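Forum Maison & Rangement > Linge et vêtements > Manteaux d'hiver : où et comment les stocker ?

Lancé par pivoine_62, août 2018

Bonjour à tous, je profite des vacances pour m'attaquer au placard de l'entrée et je bute sur les manteaux matelassés. Le bleu marine me prend une place folle !
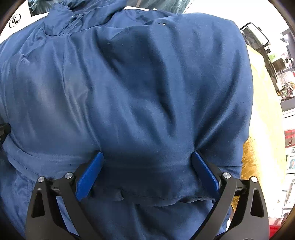 Est-ce qu'on peut laisser une veste matelassée pliée jusqu'à l'automne sans l'abîmer ?

Pliée sans trop serrer, une veste matelassée passe très bien quelques mois dans une boîte en tissu ou une vieille taie d'oreiller. Ce qui l'abîme, c'est le poids qu'on met dessus et l'humidité.

pivoine_62
Je me fais la réponse toute seule, c'est ce que m'a dit la dame du pressing ce matin, mais j'aimerais des avis de gens qui le font chez eux. J'ai un deux-pièces, un seul vrai placard, et entre les manteaux, les blousons et l'aspirateur on ne ferme plus la porte. Mon mari est pour les housses sous vide, moi je suis méfiante.

Tartelette
Housses sous vide ici depuis des années, jamais eu de souci ! Je prends des Demow, les grandes, deux manteaux dedans (trois en forçant, mais la fermeture n'aime pas). Ça se glisse sous le lit et on n'en parle plus jusqu'en octobre. Au début les manteaux sortent plats comme des crêpes, un tour au sèche-linge avec des balles de tennis et c'est reparti.

le_grand_jacques
Pas d'accord du tout avec Tartelette. J'ai fait ça avec une doudoune en duvet, elle n'a jamais regonflé comme avant, et pourtant j'ai essayé les balles de tennis, le sèche-linge, tout. Pour du garnissage synthétique je ne dis pas, mais pour du duvet c'est non. Pivoine, regarde l'étiquette à l'intérieur avant de décider quoi que ce soit.

Tartelette
Combien de temps tu l'avais laissée dedans ? Parce que moi c'est cinq ou six mois maximum.

le_grand_jacques
Un an et demi, bon, je l'avais un peu oubliée... Mais quand même.

Tartelette
Ah ben oui, un an et demi !! Forcément.

Girish Agarwal
Bonjour, je tiens un petit dépôt-vente et des manteaux j'en vois passer toute l'année. Je ne comprime rien. Cintre large, housse en coton, fermeture remontée, et les poches vidées (j'ai retrouvé un demi-sandwich une fois, je vous laisse imaginer). Si vous devez plier, mettez la capuche ou le col vers l'intérieur et changez les plis de place à mi-saison. Surtout, lavez avant de ranger. Une tache de gras invisible au printemps se voit très bien à l'automne, surtout sur les tissus un peu satinés.

pivoine_62
Merci Girish, c'est précis ! Pour le lavage, machine ou pressing ? Chez nous la machine est petite et j'ai peur que ça ressorte en paquets.

Girish Agarwal
Machine si l'étiquette le permet, 30 degrés, peu de lessive, essorage à 400 tours, pas plus. Et vous la mettez seule dans le tambour. Le séchage, c'est long, ne rangez surtout pas tant que les coutures sont humides.

mimi.du.nord
Moi j'ai réglé le problème autrement, j'ai acheté une penderie d'appoint Grurkska pour la cave et tout l'hiver y descend. Par contre ma cave est sèche, je sais que ce n'est pas le cas de tout le monde.

le_grand_jacques
Une cave sèche dans le Nord, tu as de la chance ! La mienne, même les cartons moisissent.

mimi.du.nord
J'ai mis deux absorbeurs d'humidité quand même, et du cèdre contre les mites. La lavande chez moi ça n'a rien fait à part parfumer les chaussettes.

Tartelette
La lavande il faut la changer tous les ans, sinon elle ne sent plus rien et les mites s'en fichent. Enfin bon, le matelassé c'est du synthétique la plupart du temps, elles iront plutôt sur ton écharpe en laine.

pivoine_62
J'ai regardé les étiquettes hier soir : polyester dedans et dehors pour le bleu. Du coup je le lave demain et il part plié dans une boîte en tissu en haut du placard, sans rien dessus. Pas de sous vide pour cette année, mon mari boude un peu. Il me reste son blouson à lui, en duvet, et là je crois que je vais l'écouter, Jacques, et le laisser sur un cintre. Quelqu'un a une marque de housses en coton assez longues ?

mimi.du.nord
Un vieux drap cousu sur trois côtés avec un trou pour le crochet, ça m'a pris vingt minutes et ça ne coûte rien. Je te mets le patron en message privé ce soir.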